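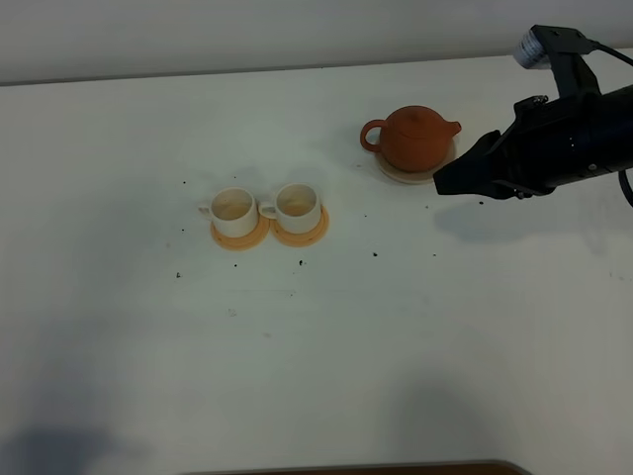
Teapot and two white cups.

Money, Work and Control
Handout 4: Company stores, scrip and tied debt

Bring this to the seminar, I won't have spares. Picks up where we left off last time (who sets the price, who sets the rules). Slides go up later when I've fixed the Clanus table, the columns are in the wrong order at the moment.

Reading before the seminar
Chapter 5 of the course reader, all of it
The Grarville store book extracts (photocopied pack, the pale pages)
Optional: the piece on fishing credit, same pack, near the back. Good but long

1. What we mean by tied pay

Ordinary wage: you work, you get money, you spend it where you like. Employer's hold over you stops at the gate, more or less.

Tied pay: you work, you get something that can only be spent in one place, or only spent well in one place. Tokens, paper notes, an entry in a book. The place usually belongs to the employer, or to somebody who pays the employer for the privilege.

Older British name is the truck system. "Truck" as in barter, nothing to do with lorries, this catches someone every year. Scrip is the usual word for the tokens or notes themselves.

Key terms, learn these:
Scrip - private money issued by an employer
Truck - payment in goods, or in credit for goods
Discount - what you lose changing scrip into cash
Advance - wages handed over before the work, so a loan
Tied debt - a debt you can only work off for the person you owe

Keep advance and tied debt apart in your essays. An advance can be perfectly harmless. It becomes tied debt when leaving the job is treated as breaking the loan.

2. Grarville

Quarry settlement, one road in. Company owned the houses, the store, the cart service and the reading room. At its height 1,000 people on the pay book, and a good many more living off those wages.

Paid monthly, in scrip. Store took scrip at face value. Anyone else took it at a discount or not at all. The going rate in the next valley was 750 in coin for every 1,000 in scrip, so a quarter gone before you'd bought a thing. People still did it. Worth asking why. Rent on a relative's house, doctor, travel, anything the store didn't sell.

How the month went for a typical labourer (from the extracts, pages are out of order, sorry):

Month's pay 70. Rent off first. Tool hire off. Lamp oil off. Then the store account from the month before. What's left is often nothing, sometimes less than nothing, and the shortfall is carried over to next month's page.

Note that the worker never handles most of this. It's done in the book. The clerk reads out a figure and you sign or make your mark. Several of the entries in the pack have no breakdown at all, just "goods".

One household in the extracts is carrying a debt of 300. That's more than four months' pay before anything is taken off it. At that point the size of the debt hardly matters to the company as money, they aren't expecting to see it. What matters is that the household can't leave while it stands.

Questions to have an answer for
Who gains if the debt is actualy paid?
Who keeps the book, and who can check it?
What would the worker need to know to challenge a figure?

3. Was it a swindle?

Depends what you mean, and the essay question turns on this so don't skip.

Case for yes. Prices at the store above market. Discount on scrip. Book kept by one side only. Short weights, complaints about these go on for years in the Grarville petitions. Workers recruited on a promised wage in one kind of money and paid in another.

Case for no, or not quite. Remote site, hardly any coin about, somebody had to bring flour up the road. Carriage cost a lot. Some stores did run at a loss in bad winters. Credit from the store kept families going through lay-offs when no other lender would have looked at them.

Both can be true in the same place in the same year. Weak essays pick one and then hunt for evidence. Better ones separate the parts: price, weight, discount, credit, exit. A store can be fair on price and brutal on exit. Kistier was pretty much that (see below).

Don't write "the system exploited people" and move on. Say which bit, how, and how you'd know.

4. Three more cases, quickly

Clanus. Cotton mill. No scrip at all, wages in coin. But the foremen ran the shops and hiring went through the foremen. Buy elsewhere and you found yourself on short hours. No rule written down anywhere. So you get the effect of truck without any of the paperwork, and the law against truck couldn't touch it. Table on the slides compares Clanus shop prices with the market town, difference is biggest on tea, sugar, candles. Small things bought often.

Kistier. Timber. Store prices really very close to town prices, the inspectors were impressed. But advances given at the start of the season, large ones, spent on kit and on the family left behind, and a contract saying the advance had to be cleared in full before you walked. Injured men still owed it. This is the clearest tied debt case on the course, use it.

Imai. Plantation district, labour brought in through agents. Agent pays the fare, employer pays the agent, worker owes the employer for both. By the time anyone does a day's work they're already in the red. Records are poor and mostly the agents' own. Careful with these, they had every reason to make the fares look bigger than they were.

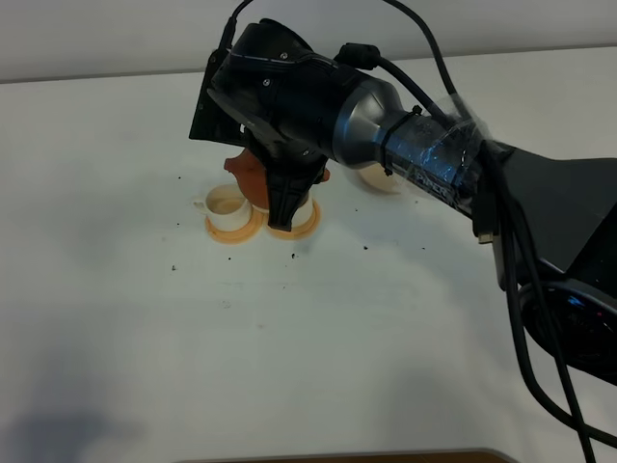

Teapot beneath the gripper.

5. Why people stayed (and how they got out)

Students tend to say "they had no choice". Nearly right but too quick. Some did leave. Ways out that turn up in the sources:

Running off at night. Common in Kistier, young single men mostly. Hard with children.
Being bought out. New employer settles the debt, and now you owe the new employer. Is that freedom? Discuss.
Group refusal. Grarville had about 70 households stop using the store together one March. Lasted until the company stopped the cart service.
Law. Slow, costly, and the magistrate quite likely knew the owner.
Death. The debt sometimes passed to a son. Check the Kistier contract, clause is at the bottom in small type.

Then there's the side people forget, the middle layer. Clerks, foremen, agents, the senior families who got better houses. They were in debt to the company too, some of them, but they had a bit of power over somebody below. A clerk who could round a figure up could also round it down for a friend. So you get favours, and people needing favours, and a reason to keep quiet. Much of the control was done by people who were controlled themselves.

This doesn't make everyone equally to blame. Please don't write that. Owner and clerk aren't in the same position and neither are clerk and quarryman. But if you leave the middle out you can't explain how a handful of owners held a place that size.

6. Rules against it

Roughly the same moves each time:
Wages must be paid in the coin of the realm
Deductions have to be listed, and agreed to beforehand
Employer can't say where wages are spent
Cap on how much of an advance can be taken from one pay

Each fixes a piece. First one kills scrip but not Clanus. Second one helps only if people can read the list and have somewhere to take it. Third is very hard to prove. Fourth is the one that bites on tied debt and it was the one employers fought hardest.

Enforcement: inspectors few, notice given before visits, store prices mysteriously lower that week. See inspector's letter in the pack, quite funny in a grim way.

7. Modern echoes, handle with care

You'll want to compare with today. Fine, but do it properly. Training fees you must repay if you quit. Housing that goes with the job. Recruitment fees owed by migrant workers. Pay cards with charges for taking out cash.

Ask the same things of each. Can the person leave? At what cost? Who holds the record? Can it be spent anywhere? If the answers differ from Grarville then say so, differences are worth marks as well.

Calling everything a truck system gets you nowhere. A staff canteen isn't truck.

8. Seminar task

In pairs. One takes the company's side for Kistier, other takes a worker with an uncleared advance. Ten minutes each then swap. You need to use the contract wording, not just general feeling. Bring the line numbers.

After that we'll do one page of the Grarville book together and try to rebuild the missing breakdown. Calculator handy.

9. Essay

"The debt mattered more than the price." Discuss with reference to at least two of Grarville, Clanus, Kistier and Imai.

Word limit as in the course guide. Footnotes count, list of sources doesn't. Last year far too many used only Grarville becuase it comes first in the pack. Use the others.

Things that lose marks:
Mixing up scrip and truck
Quoting the petitions as if they were the account book
No mention of who made the source
Imai figures given without a warning

Correction to handout 3: on the second page "lender" should read "borrower" in the last paragraph. Makes no sense otherwise, thanks to those who spotted it.

Next time: pawnshops, savings clubs and the burial fund. Read chapter 6 up to the break, leave the appendix.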